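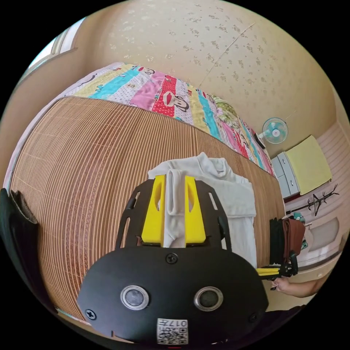

**Interest Groups and Primary Elections – notes for session 2**
Prepared by Cyprian Głowacki, July 2022

Please read these notes before the session. They are not complete, and in class we will add the parts on campaign finance law.

## Why groups spend money in primaries

In many districts one party wins every general election by a large margin. The real choice is then made in the primary, where fewer people vote. For an interest group this has a clear meaning: the same amount of money reaches a bigger share of the voters who decide.

We take as our case the imaginary county of Mkhize, which you know from session 1. It has 10 seats in its assembly. In the seat we study, the incumbent won the last primary with 53 percent of the vote. A group with a strong interest in one issue, for example water prices, can look at this number and decide that she is weak enough to challenge.

The group has several tools:

- **Endorsement.** It costs almost nothing, but voters must know the group and trust it.
- **Candidate survey.** The group sends written questions and publishes the answers. A candidate who does not reply is often listed as an opponent.
- **Independent spending.** The group pays for mail or advertising without coordinating with the candidate.
- **Member contact.** Phone calls and visits to the group's own members – slow work, but these people usually vote.

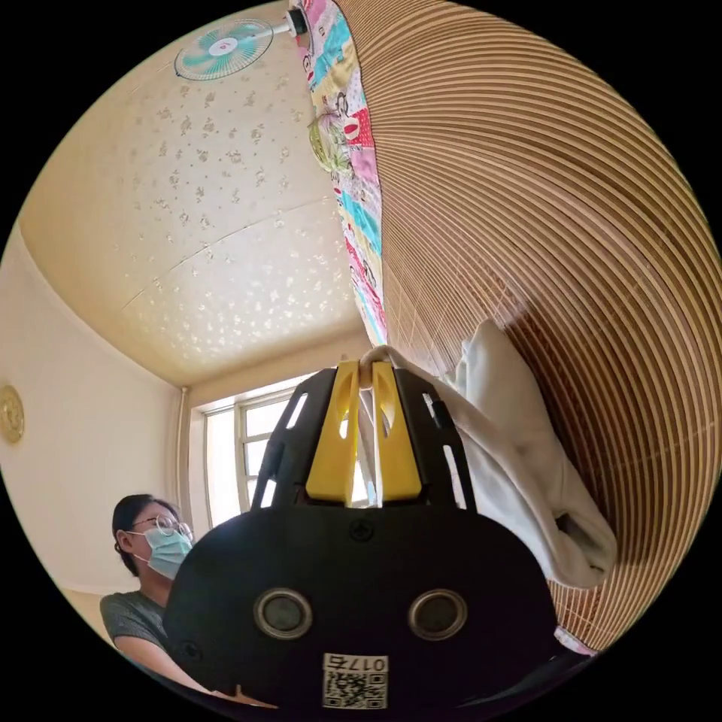 ## Does the threat matter more than the result?

Some authors say that a primary challenge has its main effect on legislators who are not challenged at all. They see what happened to a colleague and they change their votes in advance. Renji Nagano, who gave this course before me, called it "the quiet effect", and I keep his term.

It is difficult to measure. If a legislator votes the way a group wants, we can explain this in different ways:

1. She was afraid of a challenge.
2. She had the same opinion from the beginning.
3. Her voters changed, and she followed them.

Roll-call data alone cannot separate these. Compare her votes before and after the filing deadline, when she knows if she has an opponent. I find this method useful but not fully convincing, because important bills are often scheduled with the same deadline in mind.

## For the next session

Write one page on this question: should a group be required to publish its candidate survey in full, including the wording of each question? Take a position and answer the strongest argument against it.

The seminar starts again in September and lasts 90 minutes. Bring your page on paper.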